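The Yellow Bowl

By July I could do the handover with my eyes half shut, and I still ran up the stairs every morning to get to it.

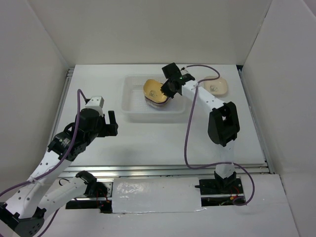 Hok-lam Wan had the other stool. We had split the work the way people split a crossword: I drove, he kept the log, and at nine we swapped. The job that week was dishes. Pick up a dish, put it where it goes, take your hands off the controls, say "good" or "bad" out loud so the log had it. Then somebody reached in, moved everything to a new spot, and we went again.

"Seventy-seven," Hok-lam said. "Out of two fifty-five. You're flying."

"Was that one good?"

"You tell me. You're the one who says it."

I said good. It had been a little wobbly on the lift, but the arm had found the rim and held on, and I loved the wobbly ones best. A perfect pick teaches the model one thing. A pick where you come in crooked, stop, back up an inch and try again from the side teaches it what to do on a bad morning. Effiong, who ran the training downstairs, had told me that in my first hour, and I had gone home and repeated it to my mother, my neighbor and the man who sold me a melon.

The model was called Skaker. It had no voice and no face, and it was only ever awake when Effiong loaded it onto the arms in the evening to see what it had learned from us. The last time, it had gone straight for the bowl, very sure of itself, and closed its fingers on the air right beside it. Then it carried the air across the table and set it down so gently! Hok-lam laughed until he had to leave the room.

"It does your pause," he told me when he came back. "Did you see? Right before the grip. That's you."

I had seen. I stop for a breath before I close the fingers. I didn't know I did it until I watched a machine do it back to me, with nothing in its hand.

So we had come in early to give it more bowls. Bowls tipped left, bowls tipped right, bowls shoved up into the corner of the tray where you have to come down steep and hope. Hok-lam set them up and he was merciless. He had worked two years at Nosberg packing glass, and he knew every way a dish could sit badly.

"Lean it more," I said.

"More than that and it rolls."

"Then it rolls. Let it see one roll."

He leaned it more. I took the controls and brought the right arm over, slow, and heard the motors hum up through the table. I tried to come in without the pause, just to see, and I fumbled it. The bowl spun half around. I backed off, took my breath, came down again and had it.

"Good," I said. "Wait. Is that good?"

Hok-lam tapped his pen on the log. The sheet had a Wamus logo at the top and a column for remarks that we were supposed to keep short. He wrote for quite a while.

"What did you put?"

"Missed, breathed, got it."

Effiong came up a little later with her coffee and read down the column with her finger. She stopped at that line, and I got ready to explain.

"Can you do fifty more like this one?" she said.

I was already reaching for the controls. Hok-lam groaned and went to move the bowl.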